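2026-10-12

# Open day at the Junthorpe thread works

I have wanted to get inside the Nidska building ever since I started sewing, and this year I finally did! They open to the public for one afternoon, and by the time my bus pulled in there was already a line down the side of the yard (worth every minute, and there was tea).

Our group was led by Myrtle Obi, who has worked in the dye house for longer than I've been alive. She started us with the shade cards. Nidska keeps 2383 colors on its books, and she let us pull open the drawers and look for the gaps between one red and the next. I couldn't find them. Myrtle could, from across the room, and she told us she still checks every new batch by the window before she'll trust the lamp.

Then came the winding room, which is LOUD. We got foam earplugs and had to shout through them. I loved it. The old Bashir winders are still going at the far end, and you can smell the oil before you get to them.

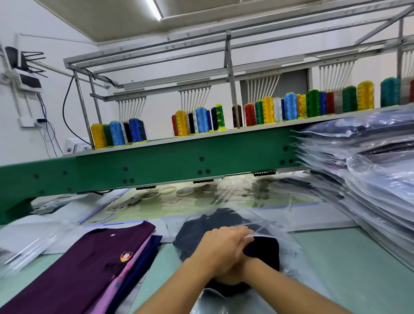

*3 min read*

After that they sent us over to the sewing side, and I'm afraid I lost all sense of time. Multi-head embroidery at that size is a wonderful thing to stand near if you're used to one hoop on a kitchen table. All those cones lined up along the top, yellow and teal and royal blue! I came away wanting to redo every patch I've ever made.

Onyekachi Nnaji gave a short talk on backing fabric that I took four pages of notes on. His main advice was to match the backing to the stretch of the cloth and leave the stitch count for later, and to test on a scrap from the same bolt. He passed around samples of the same leaf sewn on three different backings, and the puckered one looked exactly like my last tote bag.

The shop at the end sells seconds by weight. I bought 300 grams of mixed greens and a bag of Taser, their slick polyester, which I've never tried before.

If you're going next time, wear flat shoes, bring cash for the seconds, and ask Myrtle about the January batch of purple. I won't spoil it.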